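Product Review: Keltavus Portable Light Tower (Towable, Diesel)
Equipment Rental Desk, Skolix Review Board
Published 11 Mar 2024

Summary of findings

The Keltavus towable light tower is offered by several rental yards in the Trirkent area as a mid-range unit for night paving, utility repair and event parking. The review board rented one unit from Gauthier Equipment Rental for a period of two weeks and assessed it for setup, light output, fuel use, towing and the terms under which it was supplied. The board recommends the unit for crews that move their lighting once a shift or less. Crews that relocate several times a night should consider a smaller, battery-powered model.

Delivery and condition

The unit was delivered on the morning agreed, with a full tank and a signed condition report. Tires, hitch and safety chains were in good order. One outrigger pad showed wear, which the yard had already noted on the report. The operating manual was in the document tube, although the quick-start card had faded and could not be read without a flashlight. Renters are advised to ask for a fresh copy before the unit leaves the yard.

Setup and operation

One trained operator can set up the tower on level ground. The four outriggers lock with pins, and the mast is raised by an electric winch. A manual winch handle is supplied for use if the battery fails. The control panel is plainly labeled and may be used with gloves on. The mast will not rise until all outriggers are down, and the board considers this interlock to be well designed.

On sloping ground the setup was less satisfactory. The leveling jacks have limited travel, and blocking was required at one site. Blocking is not supplied with the rental and must be requested separately.

Light output was even across a two-lane work zone. The lamp heads can be aimed one by one, but only with the mast lowered, so a crew that misjudges the angle must bring the mast down and begin again. Glare toward passing traffic was acceptable once the heads had been tilted correctly. 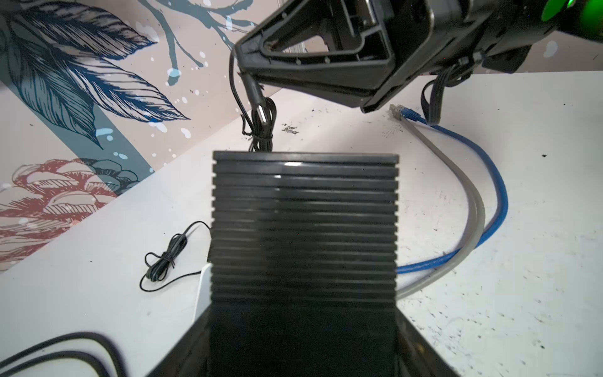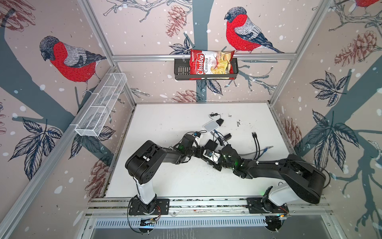 According to Odalric Plant Hire Forum, a trade discussion board whose contributors sent comments on a draft of this review, the aiming procedure is a matter of practice, and most crews mark their preferred head angles with paint pen after the first night. The same comments asked that more weight be given to noise, as several contributors had received complaints when running the tower near homes. The board accepts the second point. The engine could be heard clearly across a parking lot, and local rules on night work should be checked before the unit is placed.

Fuel and service

The tower ran for six consecutive night shifts on the tank supplied. Automatic shutoff at dawn worked on every occasion but one, when the sensor had been left covered. The engine oil is easy to check. The fuel filter is harder to reach and requires the removal of a side panel.

Rental terms

Gauthier Equipment Rental offers daily, weekly and four-week rates. The weekly rate is the better value for any job longer than three days. A deposit of $1,000 was required and was returned in full after inspection. Fuel is charged at the yard's posted price if the tank is not returned full, and this price was higher than that of nearby stations.

The damage waiver is optional. It covers the lamps and mast but excludes tires and anything resulting from towing above the posted speed. Renters who carry their own equipment coverage should send a certificate to the yard before delivery, as the waiver is otherwise added to the invoice automatically.

Rates are due to be revised in April, and customers with summer projects may wish to request a written quote before that time.

Rating

Setup: good on level ground, fair on slopes
Light output: very good
Noise: fair
Towing: good
Rental terms: good, subject to the remarks on fuel and waiver
Overall: recommended for stationary and single-move night work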